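Lebensmittelkunde I, Berufskolleg Lornach
Handout zu Sitzung 4: Wo bleibt das Wasser?

Letztes Mal sind wir bei der Stärke hängen geblieben, deshalb steige ich gleich wieder dort ein. Wer die Verkleisterung noch nicht im Kopf hat, liest bitte vorher die Seite zur Mehlschwitze im alten Handout nach (ja, die mit meiner krummen Kurve).

1. Altbacken heißt noch lange nicht trocken

Fast alle sagen beim ersten Mal: Brot wird alt, weil es austrocknet. Habe ich früher auch gesagt! Packt mal ein frisches Brötchen luftdicht ein und lasst es liegen. Die Krume wird trotzdem fest und krümelig, obwohl kaum Wasser entwichen ist. Verantwortlich ist die Retrogradation: Beim Backen quillt die Stärke und verliert ihre Ordnung, beim Lagern rücken die Ketten langsam wieder zusammen und binden das Wasser anders ein. Die Amylose ist damit recht schnell fertig, das Amylopektin braucht Tage.

Gleichzeitig wandert Feuchtigkeit von der Krume in die Kruste. Die Krume verliert, die Kruste gewinnt, und schon haben wir das typische Brötchen vom Vorabend: außen zäh, innen stumpf. Kurz aufbacken hilft, ein Teil der Stärke wird dabei wieder weich. Lange hält das nicht, also bitte gleich essen.

Zum Kühlschrank, die Frage kommt jedes Jahr: Knapp über dem Gefrierpunkt läuft die Retrogradation besonders flott. Brot also bei Raumtemperatur lagern oder einfrieren, dazwischen ist es ungünstig. Bei feuchtwarmem Sommerwetter drücke ich wegen Schimmel ein Auge zu.

2. Wassergehalt und Wasseraktivität

Hier bitte sauber trennen, das kommt in der Klausur. Der Wassergehalt sagt, wie viel Wasser insgesamt drin ist. Die Wasseraktivität (aw-Wert) sagt, wie verfügbar dieses Wasser ist, für Schimmel, für Bakterien und auch für den Nachbarn in der Dose. Zucker und Salz binden Wasser und drücken den aw-Wert. Darum hält Marmelade so lange, obwohl sie ganz offensichtlich nicht trocken ist.

Und jetzt der Satz, den ich am liebsten an die Wand malen würde: Wasser wandert von der höheren zur niedrigeren Wasseraktivität, egal wo mehr Wasser drin ist.

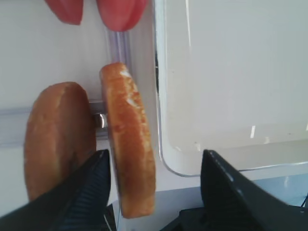
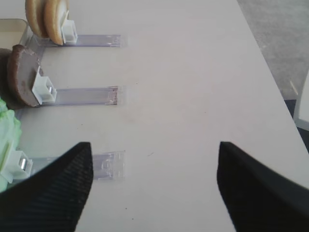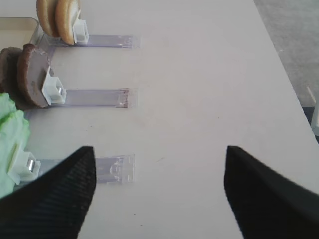
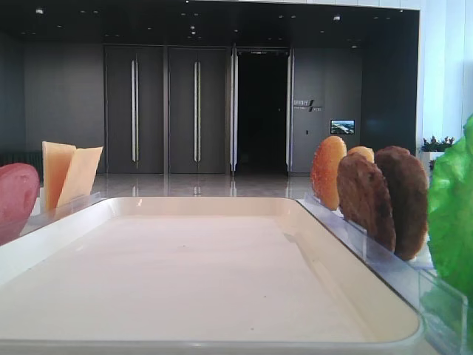 Abb. 1 bis 4, der Reihe nach: Brötchenhälften, runde Kekse, halbrunde Gebäckstücke, Käsescheiben.

Trockenes Gebäck steht auf der aw-Skala ganz unten, Brotkrume und Käse weit oben. Legt man Kekse und Brot zusammen in eine Dose, werden die Kekse weich. Beim belegten Brötchen trennt Butter die Schichten ein bisschen, weil Fett Wasser schlecht durchlässt. Frischkäse kann das deutlich schlechter, der bringt selbst reichlich Wasser mit.

3. Rechenaufgabe zum Aufwärmen

Ein Teig aus 500 g Mehl soll eine Teigausbeute von 168 bekommen, also 68 Teile Wasser auf 100 Teile Mehl. Wie viel Wasser braucht ihr? (Lösung: 340 g. Wer 840 g raushat, hat die gesamte Teigmenge ausgerechnet, das passiert ständig.)

4. Hausversuch

Zwei gleiche Schraubgläser, in beide kommt ein Keks. In eines legt ihr zusätzlich ein Stück frisches Brot, ohne dass es den Keks berührt. Deckel zu, über Nacht stehen lassen. Am nächsten Tag brecht ihr beide Kekse und schreibt auf, was ihr hört und fühlt. Das Geräusch ist wichtig! Wer eine Küchenwaage mit guter Auflösung hat, wiegt vorher und nachher. Gegessen wird aus den Versuchsgläsern bitte nichts.

Das Protokoll passt auf eine Seite und kommt bis 19 Uhr am Vorabend der nächsten Sitzung in mein Fach. Wir treffen uns dann in Raum 27, der Tanus-Saal ist im Mai wegen der Prüfungen belegt. Bringt den Taschenrechner mit, wir machen mit der Teigausbeute bei Roggenmischungen weiter.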